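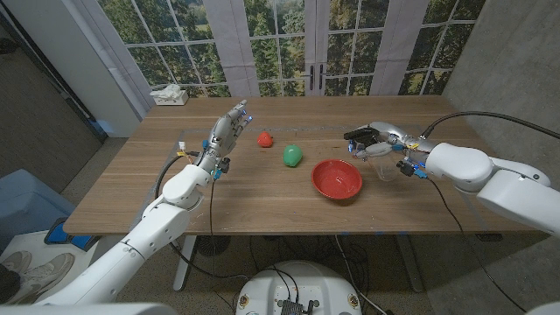
Re: Growing out a mustache at last

Hi all,

Dardo Troncoso wrote:
> I'm on week three and it looks like I drank chocolate milk. My wife is
> being kind, which worries me. Do I trim it or leave it alone?
> And is wax worth the money?

Leave it alone, Dardo! Week three is the worst of it. Mine was patchy on the left side until well into March and I nearly shaved it off twice – the second time I had the foam on already.

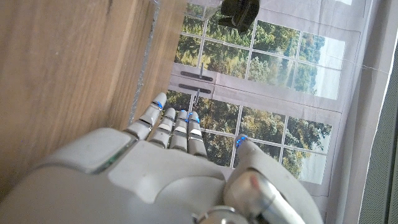
Posted by Maarten Van Wijk, Apr 24, 2023

I keep notes on this stuff (yes, really), so I dug them out for you. My barber over in Ustavbridge won't touch a new mustache for the first 40 days, and he sent me home with a little comb and told me to quit fiddling with it. I grumbled, but I did it.

As for wax, I've been through a tin of Martens and it's fine, a bit stiff on a cold morning. 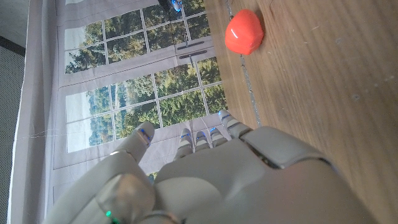

Renji swears by Plosa, which is softer and smells like oranges, and he let me try some at his place. I liked it enough to order two tins. Warm it on your thumbnail first and use way less than you think.

Other bits from my notes:

1. Comb it down and out from the middle, every morning, even when there's hardly anything to comb.

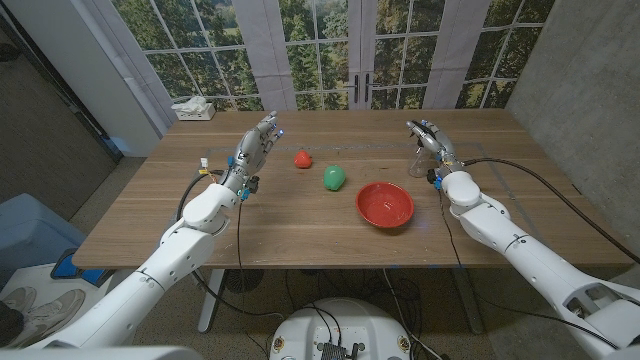
2. Trim only the hairs that get in your mouth, with small scissors. No clippers!

3. Soup is going to be a problem for a while. Sorry.

Let us know how it's looking in a couple of weeks – and tell your wife hello.

Maarten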